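Clostanmont Ward Party Moves Its Sunday Meeting, Keeps the Coffee

CLOSTANMONT – The Clostanmont ward party will hold its open meetings on Sunday afternoons starting in December, ending a long and poorly attended experiment with Tuesday nights. Meetings begin at 2 p.m. in the upstairs room at the Bimura Building. Anyone who lives in the ward may come, including people who have told our canvassers they never would.

The ward has 3,798 registered voters. The last Tuesday meeting drew 17 of them, and one had come for the pottery class.

"We asked people why they weren't showing up and they told us, at length," said ward chair Afroza Pramanik. "Tuesday was bad, the agenda was worse, and the chairs came up a lot. We have dealt with two of those."

Under the new format, business items are held to the first 30 minutes. After that the floor is open to residents, who may raise anything from the Shokri Street crossing to the bus timetable. Minutes will be posted within the week. Motions to amend the minutes will be heard last, when the room has thinned out.

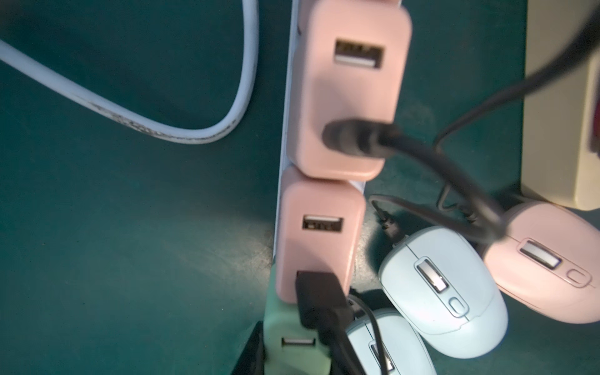

USB chargers plugged into a power strip.

The ward party is also looking for help ahead of the spring council race. Canvassing teams go out in pairs, with routes planned by field organizer Conall Carroll, who has walked every block in the ward and holds firm views on most of its dogs. New canvassers get a short training session and a clipboard. The clipboard has to come back.

Those who would sooner not knock on doors can join the phone bank, write letters to the paper or help Ditte Eskildsen with the newsletter, which has 8 pages and would like to have fewer. Bahman Mohammadi is taking names for the potluck that follows the first Sunday meeting. He has asked that not everyone bring pasta salad – a request he also made last year.

Council candidate Guoqing Xia will attend the first meeting and take questions. He has agreed to keep his opening remarks to five minutes, and Pramanik has agreed to hold the watch.

The Bimura Building is across from the Wostix hardware store. Use the side entrance and take the stairs or the elevator to the second floor. Children are welcome, and there is no charge to attend.

Media contact: Ditte Eskildsen, Clostanmont ward party newsletter desk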